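[티켓 #2835] 야간 배치 작업이 재시도 후 중복 레코드를 만드는 문제
제품: Plernico 워크플로 러너
환경: 스테이징 (Pliltotdale 클러스터)
등록: Su-chen Pan
담당: Janelle Belmonte
등록일: 2024년 6월 20일
상태: 해결됨

■ 증상 (Su-chen Pan)

안녕하세요! 카탈로그 동기화 작업을 Plernico로 옮긴 뒤로 정말 잘 쓰고 있는데요, 어젯밤에 이상한 걸 하나 발견해서 올립니다. 작업이 중간에 타임아웃으로 끊기면 러너가 자동으로 재시도를 하는데, 그때마다 품목 테이블에 같은 레코드가 한 번 더 들어갑니다. 레코드 200건짜리 배치를 돌렸는데 70건이 중복으로 남았어요. 에러 로그는 깨끗하고 작업 상태도 SUCCESS로 찍혀서, 집계 화면을 안 봤으면 그냥 지나갈 뻔했습니다.

재현 순서는 이렇습니다.
1. 스테이징에서 catalog-sync 작업을 수동 실행
2. 쓰기 단계 도중에 워커 하나를 강제 종료
3. 러너가 다른 워커에 작업을 재할당할 때까지 대기
4. 품목 테이블에서 external_id 기준으로 그룹 조회

세 번 돌려서 세 번 다 재현됐습니다.
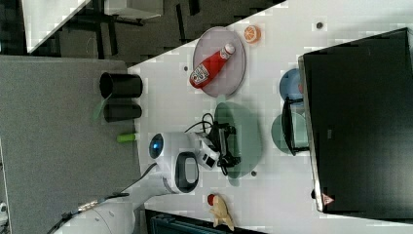
첨부 1. 흰 테이블 위의 접시와 케첩 병

■ 1차 답변 (Janelle Belmonte)

Su-chen 님, 재현 순서를 이렇게 깔끔하게 적어 주시다니 너무 감사해요! 덕분에 제 쪽에서도 바로 재현했습니다. 같은 배치로 한 번 돌려 보니 중복이 똑같이 생기네요.

일단 의심 가는 곳은 체크포인트입니다. 러너는 쓰기 단계가 끝난 다음에야 체크포인트를 저장합니다. 그래서 단계 중간에 워커가 죽으면 새 워커는 그 단계의 첫 레코드부터 다시 시작해요. 쓰기가 upsert라면 문제가 없는데, 혹시 지금 어떤 방식으로 쓰고 계신가요? 설정 파일에서 writer 블록만 복사해서 붙여 주시면 큰 도움이 됩니다.

■ 추가 정보 (Su-chen Pan)

찾았습니다. 설정은 이렇게 되어 있어요.

writer:
 mode: append
 batch_size: 8
 on_retry: resume

on_retry가 resume이니까 끊긴 지점부터 이어서 쓸 거라고 생각했거든요. 예전에 쓰던 Skustarau 스크립트에서 값을 그대로 옮겨 온 건데, 그쪽에서는 이 조합으로 한 번도 문제가 없었습니다. 두 도구에서 resume의 의미가 다른 걸까요?

그리고 첨부 파일도 확인해 봤는데, 파일 자체는 하나씩만 있고 파일을 가리키는 레코드만 두 개씩 있습니다.
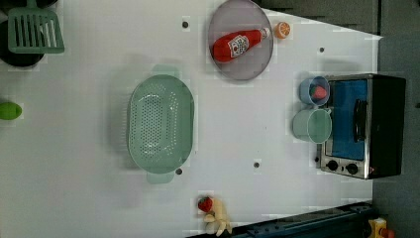 그러니까 오브젝트 저장소 쪽은 멀쩡하고 데이터베이스 쓰기만 겹친다는 얘기겠죠? 범위가 좁혀지니까 벌써 반쯤 풀린 기분이에요.

■ 2차 답변 (Janelle Belmonte)

네, 정확히 보셨어요! 저장소는 파일 해시를 키로 쓰니까 같은 파일을 두 번 올려도 하나로 합쳐집니다. 데이터베이스 쪽에는 그런 장치가 없고요.

resume 건은 저도 궁금해서 소스를 열어 봤는데, 읽다 보니 꽤 재미있었습니다. Plernico의 resume은 "단계 단위로 이어서 실행"입니다. 레코드 단위로 이어 가려면 cursor 옵션을 따로 켜야 해요. 문서에는 이 차이가 한 줄로만 나와 있어서 놓치기 딱 좋습니다. 문서 수정 요청은 제가 방금 따로 올렸어요.

시도해 볼 설정입니다.

writer:
 mode: upsert
 key: external_id
 batch_size: 8
 on_retry: resume
 cursor: record

upsert만으로도 중복은 막을 수 있습니다. cursor까지 켜면 이미 쓴 레코드를 건너뛰어서 재시도 시간도 줄어들고요. 적용하기 전에 external_id에 유니크 인덱스를 꼭 걸어 주세요. 지금 남아 있는 중복부터 지워야 인덱스가 만들어집니다. 정리용 쿼리는 Bélanger 팀 위키의 "중복 제거" 페이지에 있는 걸 추천해요. 드라이런 옵션이 있어서 마음이 편합니다.

■ 적용 결과 (Su-chen Pan)

됐습니다!! 드라이런에서 딱 70건이 잡혔고, 지운 다음 인덱스를 걸고 새 설정을 배포했어요. 워커를 일부러 두 번 죽여 가면서 돌렸는데 레코드 200건, 중복 없음입니다. 재시도 로그에 "skipped by cursor"가 주르륵 찍히는 걸 보는데 얼마나 반갑던지요.

첨부가 달린 품목도 몇 개 열어서 레코드와 파일이 일대일로 연결되는지 봤고, 전부 정상이었습니다.
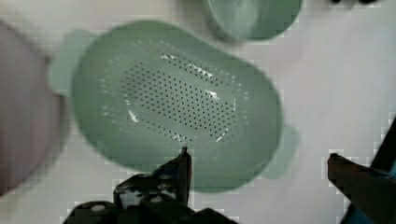

첨부 3. 연녹색 플라스틱 채반, 위에서 본 모습

하나만 더 여쭤볼게요. cursor를 켜면 상태 테이블이 계속 커지나요? 운영 쪽은 배치가 훨씬 커서 미리 알아 두고 싶습니다.

■ 마무리 답변 (Janelle Belmonte)

좋은 질문이에요! 커서 기록은 작업이 SUCCESS로 끝나면 자동으로 지워집니다. 실패한 채로 방치된 작업의 기록만 남는데, 이건 state prune 명령으로 정리하시면 돼요. 8월 릴리스에 자동 정리 기능이 들어갈 예정이라 그 뒤로는 신경 쓸 일이 더 줄어듭니다.

운영에 배포하실 때는 인덱스 생성을 작업 실행 시간과 겹치지 않게 잡아 주세요. 티켓은 해결됨으로 바꿔 두고, 운영 배포 중에 뭔가 걸리면 이 티켓에 바로 댓글 남겨 주시면 됩니다.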